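Workshop Tips: Small Parts, Table Space and Fixing Things at Home
By Elínborg Eskildsen
Filed under Workshop and Garage
1,458 views

Most repairs around the house are easy enough once the thing is open. Getting it open without breaking a tab, and getting it closed again with every screw back in its own hole, is where the time goes. These are the habits I've settled into after years of fixing lamps, radios, toys, kitchen timers and one very stubborn sewing machine pedal. Skip around as you like.

Unplug the item before you do anything else on this page. Take the batteries out if it has them. Microwaves, old tube televisions and anything with a compressor should go to a repair shop. They can hold a charge long after they come off the wall.

Covering the table

A cloth on the table does more for small work than most tools you can buy. Screws don't bounce on it, and a lamp base won't scratch the top. I use a plain dark cotton one, bought by the yard from the end of a bolt. Bright plastic parts and zinc screws show up well against it. Black screws don't, so for those I lay down a sheet of white paper or an old pillowcase.

Wash the cloth before the first use to get rid of loose fuzz. Terry towels are a bad choice. The loops catch on springs and flick them across the room. Fleece holds static and every crumb of sawdust in the house. Felt is fine but it pills, and the pills get into gears.

Let the cloth hang over the edge on your side by a foot or so. If you sit close, you can tuck the end over your lap and catch what rolls off. Clip the far side down with two binder clips or spring clamps, or it will creep toward you all evening.

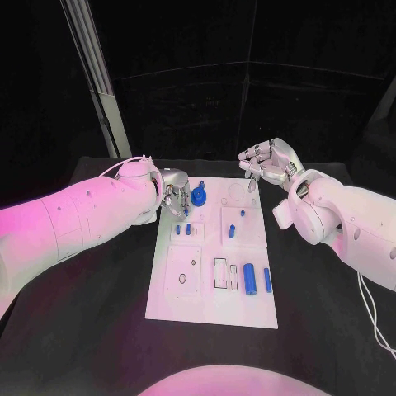 When you're done, don't shake the cloth out over the yard. Gather it by the corners, carry it to a tray and tip it in. Go through the tray with a magnet first, then by eye. I've found more set screws this way than I ever lost track of, which tells me I wasn't tracking them very well.

Light

One overhead bulb puts your own shadow on the work. Use two lamps, one on each side, both a bit above eye level and turned down so they don't shine in your face. Clamp lamps are cheap and will grip the edge of a shelf.

For finding something on the floor, turn off the room lights and lay a flashlight flat on the boards. Sweep it slowly. Even a tiny washer throws a long shadow at that angle. Do this before you vacuum. If you have to vacuum, stretch a piece of old nylon stocking over the end of the hose with a rubber band around it and the part will stop at the fabric.

Getting the case open

Look for screws in these places before you pry:

- under rubber feet
- under the label (press with a fingertip and feel for a dip)
- inside the battery compartment
- behind a knob that pulls straight off
- deep in a narrow hole, where you need a long thin driver

If the case still won't part, it's held with clips. Work a plastic pry tool or an old guitar pick into the seam near a corner and slide it along. Metal screwdrivers chew up the edge and it never looks right again. Warm the plastic with a hair dryer on low if the room is cold. Cold plastic snaps.

Rubber feet are usually stuck with a weak adhesive. Peel them slowly and set them sticky side up on waxed paper. A dab of contact cement puts them back if they won't hold.

Use the driver that fits. With cross-head screws, a number 1 and a number 2 cover most household items, and people wreck a lot of number 2 screws with the smaller driver. If a head is already starting to strip, put a wide rubber band flat over it, press hard and turn slowly. It works maybe half the time. After that you're into screw extractors.

Keeping screws in order

The paper map is still my favorite method. Take a sheet of printer paper and draw the outline of the item, nothing fancy, with a mark at each screw hole. As each screw comes out, push it through the paper at its mark. Thick paper or thin cardboard holds them better. For tiny screws use a strip of double-sided tape, or low-tack masking tape rolled sticky side out.

Draw a new map for each layer. Number them in the corner, and write which side is the front. I once put the whole back of a clock radio together upside down for want of that one word.

Muffin tins are good for larger parts. Work from left to right, one cup for each step, and put it back together from right to left. Egg cartons do the same job, but they tip over if you look at them.

Take pictures with your phone as you go, especially of wires and springs. Get one from straight above before you move anything, then one from the side. Wires have a way of looking obvious until they're loose.

If you have to stop partway, write the next step on a piece of tape and stick it on the item. "Spring goes in before cover" is plenty. I have a coffee grinder that sat in a box from September until the next summer over a note I didn't write.

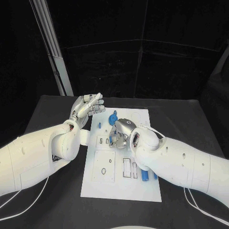 Storing leftovers and spares

I have a Draser cabinet with 13 small drawers that hangs over the bench. It's an old one and the fronts have yellowed, but they still slide. I sort by what a thing does and ignore the size. One drawer is for anything that holds two parts together, one is for springs, one for knobs and feet, one for fuses and so on. Sorting screws by exact length looks nice for a week.

Tape or glue one sample to the front of each drawer. It's faster to read than a label. For drawers with mixed contents, keep a shallow jar lid next to the cabinet and dump the drawer into it to search. Stirring through a drawer with a finger is how you get splinters of steel wool under the nail.

Baby food jars with the lids screwed to the underside of a shelf are an old idea and still a good one. Put a washer under each screw head so the lid doesn't tear. Two screws per lid, or it will spin when you try to open the jar.

Don't save everything. Rusted screws, cracked washers and wall adapters with no markings can all go. Adapters and batteries should go to electronics recycling and not in the trash.

Cleaning parts

Warm water with a drop of dish soap takes care of most plastic. Use a soft toothbrush for seams and a wooden toothpick for corners. Rinse in a strainer, never over an open drain. Let the parts dry overnight on a rack before they go near anything electrical.

For battery contacts with white or green crust, use a cotton swab with a little white vinegar on alkaline leaks. Wipe again with a swab dampened with rubbing alcohol, then let it dry. Wear gloves. If the crust has eaten through the metal, the contact needs replacing. Vasić Hardware sells strips of assorted contacts and will cut you a single one if you ask at the counter.

Sticker residue comes off with cooking oil left on for ten minutes, followed by soap. Test a hidden spot first. Acetone will melt a lot of plastics, and so will some citrus cleaners if you walk away from them.

Old grease in toy gears turns into a sort of brown wax. Scrape out what you can with a toothpick, wipe with a bit of mineral spirits on a rag, and put back much less grease than you took out. White lithium grease is fine for metal. For plastic gears get silicone grease. Spray lubricant from the garage is the wrong thing for either one. Lay oily rags flat outside to dry, and don't leave them bunched up in a can.

Gluing a broken tab

Super glue holds a clean break in hard plastic if nothing pulls on it. A tab gets pulled on every time the case is opened, so it needs backing. Cut a small splint from a bread bag clip or a scrap of similar plastic, rough both faces with sandpaper, and bond it across the break with two-part epoxy. Mix the epoxy on the lid of a yogurt tub and leave the extra there. When that blob is hard, the tab is too.

Painter's tape makes a good clamp for odd shapes. So does a clothespin with the jaws reversed. For flat pieces, put waxed paper on both sides and stack books on top.

A few words on tools

You don't need much. Two cross-head drivers, two flat ones, needle-nose pliers, tweezers with a fine point, a magnet on a stick, a pry tool and a small knife will get you through most things. Add a basic multimeter when you start on lamps and cords. I bought my Wuvmont tweezers at a flea market in Parau and they've outlasted three sets of new ones. If the tips of yours don't meet, dress them on a fine sharpening stone with light strokes.

Magnetize a screwdriver by stroking a strong magnet down the shaft in one direction, a dozen times or so. To take the magnetism off again, stroke it the other way in smaller and smaller passes. Keep it away from watches and hearing aids.

Hang the pliers where you can reach them sitting down. Mine used to be across the room and I pulled a lot of staples with my fingernails.

More in Workshop and Garage: Sharpening kitchen scissors - Quieting a squeaky hinge - Rewiring a table lamp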